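Textile Care and Laundry Practice
Unit 7 – Front-Loading Machines: Layout, Sorting, Loading
Course handout, Jollgate Household Skills Program
Revised 2015-11-11

Scope

This unit covers the work done at the machine before a program is started: preparing the floor area, bringing laundry to the machine, sorting, loading and closing. Detergent chemistry is in Unit 8. Drying and finishing are in Unit 9. Students who missed the June session on fiber identification should read that handout first, as the terms cotton, cellulosic and synthetic are used below without definition.

7.1 Parts of the machine

A front-loading washer has a horizontal or near-horizontal drum turning inside a fixed outer tub. The drum wall is perforated so that water passes between drum and tub. Three or more lifters run along the inside of the drum, raise the load and let it fall. Cleaning depends mostly on this fall. A drum with no free space above the load cannot produce it, and the items turn as one mass.

The door closes against a rubber gasket attached to the front of the tub. The lower fold of the gasket collects water, lint and small objects. It is opened by hand and wiped after the last load of the day.

The drain filter on most household models is at the bottom of the front panel, behind a round cover or a small flap. Its position determines how much clear floor is needed in front of the machine, as a shallow tray must fit under it when it is opened. Never open a filter while there is water in the tub.

Labels on the front panel vary with the manufacturer. An energy label gives consumption under test conditions. These values are for comparing models and should not be used to calculate the cost of a particular load.

7.2 The floor area

The machine stands on a hard, level floor. Check with a spirit level on the top panel, front to back and then side to side. Adjust the feet and tighten the lock nuts. A machine that rocks under hand pressure on diagonal corners is not level, whatever the bubble shows.

Keep cables out of the walking path and away from the place where the basket is put down. Sweep before sorting. Grit picked up by damp fabric ends in the filter or in the gasket fold.

Leave enough space for the door to swing fully open with the basket in position. In the Grundevex practice room the distance from front panel to basket is set by floor tape. At home, open the door once and place the basket just outside its arc.

7.3 The basket

A plastic basket with perforated walls is preferred for this unit. Air reaches the load through the holes, and the basket can be rinsed and wiped. Solid tubs are used only for items carried wet. The rim should be smooth to the hand; a molding burr on the rim will pull a knit.

Set the basket on the floor in front of the door, long side parallel to the front panel. The items then travel a short distance in one direction and anything dropped falls back into the basket. Placing it to one side requires a twist of the trunk with each handful.
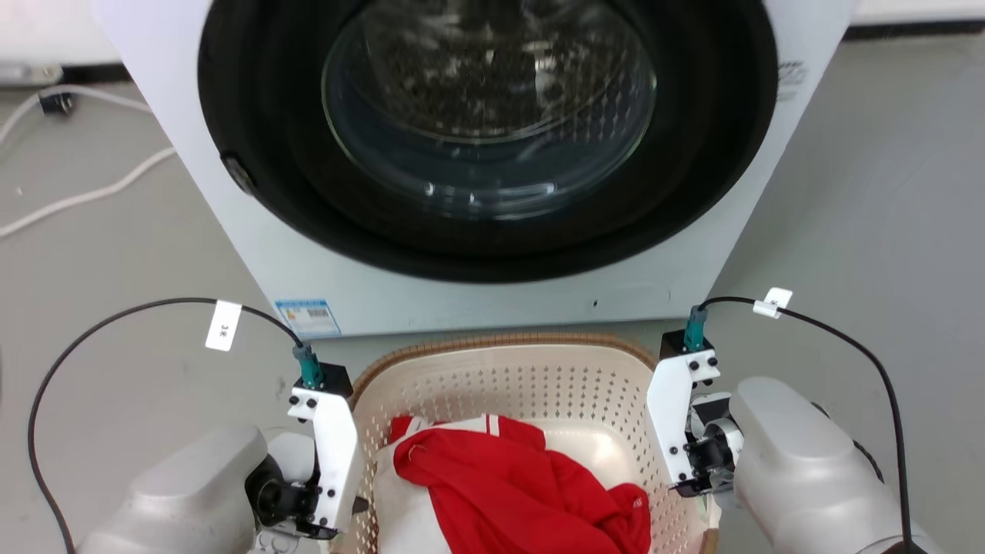
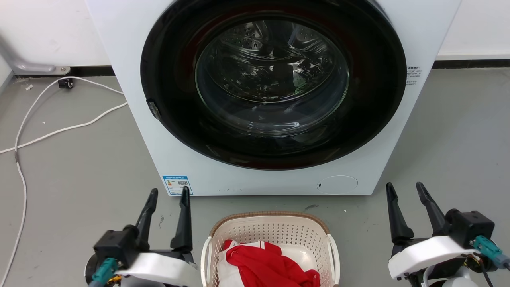 Washer and laundry basket, basket placed in front of the door.

Lift with both hands. Bend at the knees, keep the basket close to the body and do not carry it so full that the floor ahead is hidden. Students working seated may use the Nelluter stand, which raises the basket to knee height. The stand must be removed before the filter cover is opened.

7.4 Sorting

Sort in this order:

1. Care symbol. Anything marked hand wash or do not wash is removed.
2. Color.
3. Fabric weight.
4. Degree of soiling.

Color is placed second because a care symbol overrides it. The usual division is white, light, dark and red. Red has its own group in this course. Direct and reactive dyes in the red range are often applied at high depth of shade, and unfixed dye is released over the first several washes.

Garments combining red and white are the difficult case. The white sections receive dye from the red sections of the same garment, so separating the garment from the rest of the load does not remove the risk. Procedure:

– Test an inside seam of the red fabric with a damp white cloth, pressed for one minute.
– If the cloth stays white, wash cold with the red group.
– If the cloth takes color, wash alone, cold, on a short program, and remove as soon as the program ends.
– Do not leave the garment folded or crumpled while damp. Transfer takes place where red lies against white.

The test cloth is undyed cotton. Polyester cloth takes up very little direct dye and will give a false pass.

7.5 Preparing items

Close zippers and hooks. Open buttons. Empty pockets and turn them out. Unroll sleeves and cuffs, and separate socks that have been balled together. Printed garments are turned inside out. Small items go into a mesh bag filled to half its volume at most.

Shake each item once over the basket. This opens the folds and brings out objects missed in the pockets.

7.6 Loading

Before loading, look into the drum and turn it by hand through one full revolution. Small dark socks are easily missed at the back. A single item left behind from a white load and washed with the red group is the most frequent fault in the practical assessment.

Load items one at a time, loosely, large and small mixed. For a cotton program, fill until a flat hand fits between the load and the top of the drum. For synthetics, fill to half. For wool and delicates, fill to one third.

Load by weight only when the program chart calls for it. Weigh dry.

Worked calculation. A practice load consists of one cotton shirt and one hand towel. The two together weigh 506 g on the bench scale. The mesh bag was left on the pan and weighs 66 g.

Net load = 506 – 66 = 440 g

The practice chart sets 500 g as the minimum for the cotton program at full spin. The load falls short by 60 g. Add a second towel of the same color group or reduce the spin speed. A very small load tends to gather on one side of the drum, and the machine may cancel the spin after repeated attempts to balance it.

7.7 Closing

Run a finger around the gasket to confirm that no fabric lies across it. Close the door with the flat of the hand at the latch side until it clicks. A door that needs force is obstructed; open it and look again. Move the basket clear before selecting the program.

7.8 Reading and preparation

Đặng course reader, chapter on domestic laundering, sections on mechanical action and dye transfer.

Bring to the next session: one garment with a legible care label, a white cotton cloth and the load record sheet with the first two columns filled in.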